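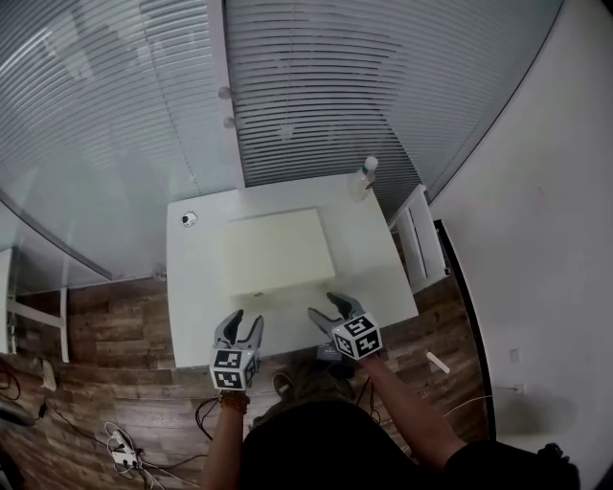 kinked_airline replied:
You've changed the fingers and the camera in the same week, so whatever you conclude about one of them belongs to both. Pick a variable. Also, which fingers are winning? Your title says "Bellow vs Keane" and your post says "it depends," and I already get that at home.

Vidthorpe Bench Forum > End Effectors > Bellow vs Keane fingers, hand-held first, arm later
Posted by offaxis_again, June 20, 2018

Fair on the variable. I'll put the whole thing in one place so the rest of you don't have to dig through the old thread, which had wandered off into somebody's opinions on zip ties anyway.

We have an Adine arm that needs a new gripper. There are two candidates. Bellow sells a long curved finger with a bit of flex in it. Keane sells a stiffer one with a shorter reach and a rubber pad that comes off if you look at it with any intensity. The arm's controller wants 24 volts and a week of my life, and before I give it either I'm doing the comparison by hand: gripper in the hand, marker cube at the base, camera on the gripper, then play the paths back on the arm later for whichever one wins.

So far:

Bellow fingers pick up bottles better. It isn't close. They wrap around a curved side and stay there, even when I come in crooked.

Keane fingers do anything flat better. Lids, cards, the edge of a board. The Bellow tips slide over a thin edge and you end up pushing the thing across the table like a man with a very expensive squeegee.

Both are fine for boxes, but so are my hands.

The hand-held rig is more work than I expected with one in each hand. The right-hand marker cube wants to tilt away from the tracking camera the moment I reach for the middle of the table, and the pose goes with it. I've started reaching like a waiter.

Questions: does anyone have a finger that does both jobs, and does anyone trust marker cubes past 90 degrees of wrist roll?

dead_reckoner replied:
No to the first. There is a whole drawer in my shop of fingers that do both jobs.

On the cubes: a cube should show the camera at least one face at any roll. If you're losing it, either your hand is covering the good face or the printing is too glossy. Is yours matte? Ours were printed on whatever was in the office machine and every overhead light turned into a white stripe through the pattern. Reprinting on matte stock fixed more than the two weeks I spent on the filter.

kinked_airline replied:
Or skip the cubes. Put the fingers on the arm and drive it around by pendant. You'll know by lunch which ones work, and the arm doesn't get tired or reach like a waiter.

offaxis_again replied:
I've used the Adine pendant. I would know by lunch which button sticks.

More seriously, I want to find out what the grasp needs before the arm's own problems get mixed in. When a bottle slips out of the hand-held one, it's the finger or it's me. On the arm it's the finger, me, the controller, the mount, the cable, or the phase of the moon.

grommet_farm replied:
Disagree with this pretty strongly, sorry. A person with a gripper in hand cheats all the time and doesn't notice. You feel the bottle start to go and you squeeze. You lean. You come in a little lower on the next try. Then you move the same path to the arm, the arm does none of that, and the bottle is on the floor. I've been through it with the older Keane fingers. By hand they looked wonderful. On the arm they dropped everything that wasn't glued down.

If you must do it by hand, lock the squeeze. Put a stop on the trigger so it closes to the same place each time and you can't help.

offaxis_again replied:
The stop is a good idea and I'm annoyed I didn't have it. I fitted one this afternoon out of a bolt and a piece of hose. With the stop in, Bellow lost some of its lead on bottles. It still leads, but I was apparently doing part of its job.

I'd like to say I reran everything. I reran the bottles.

dead_reckoner replied:
Which camera did you end up with? You said you'd changed it and then got distracted by the squeegee.

offaxis_again replied:
The wide one. The narrow one gave me a nice sharp view of the fingertips and nothing at all about where they were going. You'd approach a bottle and it would simply arrive.
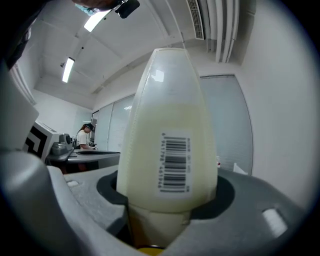
Choosing the lens was easy compared with choosing the exposure. On the wide camera you get the jaws, the object, and a good part of the building, and the auto exposure cares about the building. Point the gripper up at all and the ceiling lights come in, so it darkens everything to suit them. Pull it back by hand and the walls wash out. A translucent off-white bottle against a white ceiling is close to the worst thing I could have chosen, and I chose it. What saves it is the barcode. A black-on-white label is the one part with a hard edge whatever the exposure is doing, and the tracker hangs on to that long after it has lost interest in the rounded top. Turn the label away and it goes back to guessing.

grommet_farm replied:
So your tracker works on bottles that have a barcode facing you. Half of the things on a real line will be facing the other way.

offaxis_again replied:
Yes. I'm aware of what I've built.

For now I'm using the camera to see where the fingers close, and the label is good enough for that. I'm not going to run a plant on it. Grasp height seems to matter more than finger brand, which I did not enjoy learning after paying for both brands. Low down on a partly filled bottle, both sets hold. Higher up, where there's only air inside, the wall gives under the Keane pads and the bottle squirts out toward whoever is standing nearest. The Bellow fingers flex before the wall does, so they're more forgiving up there.

kinked_airline replied:
That's the first useful sentence in the thread and it was in the middle of a paragraph about exposure.

Fix the shutter speed, fix the gain, and leave them. Auto exposure on a moving wrist is a bad idea in any room. If it looks too dark, get used to it.

dead_reckoner replied:
Seconding the fixed shutter. Not seconding "get used to it." Add a small light next to the lens, put a diffuser on it, angle it off to one side. Without the diffuser you'll get a hot spot on every shiny plastic thing you own, plus the one the ceiling gives you for free.

And does the camera see both fingertips when they're fully open? Our wide mount lost the left one every time. The near finger also came out huge and blurry, and we spent a while teaching the software that it wasn't an obstacle.

offaxis_again replied:
It doesn't see both well, no. The near finger is a big soft gray lump at the side. I've masked it out. A longer standoff would help but then the camera catches on the edge of the table, and I've already heard that noise once and would like to not hear it again.

grommet_farm replied:
Tilt it inward instead of moving it back. Print a wedge, 8 degrees. Costs you a bit of ceiling, and by your own account you have plenty.

offaxis_again replied:
Wedge is printing now. It's been printing since before I read your post, at a slightly wrong angle, so I'll be printing another.

Where I've landed, for anyone arriving from a search: Bellow fingers for the bottle job, fixed stop on the trigger, wide camera with everything manual, matte cubes once dead_reckoner's paper advice has been followed. Keane fingers go in the drawer until somebody wants lids picked up. The Adine gets the Bellow set next week if the mount fits, and the drawing says it does.

kinked_airline replied:
Whose drawing?

offaxis_again replied:
Adine's.

kinked_airline replied:
Measure it.

grommet_farm replied:
What he said. The bolt circle on ours matched the drawing and the dowel hole didn't. Also I still think you'll see the Keane set come back into it once the arm is doing the squeezing. Post the numbers either way, including the dropped ones. People never post the dropped ones.

offaxis_again replied:
Measured. The bolts are fine. The dowel hole is off. I'm going to go find a drill.

Vidthorpe Bench Forum | Contact the moderators | Copyright 2018 Vidthorpe | Back to top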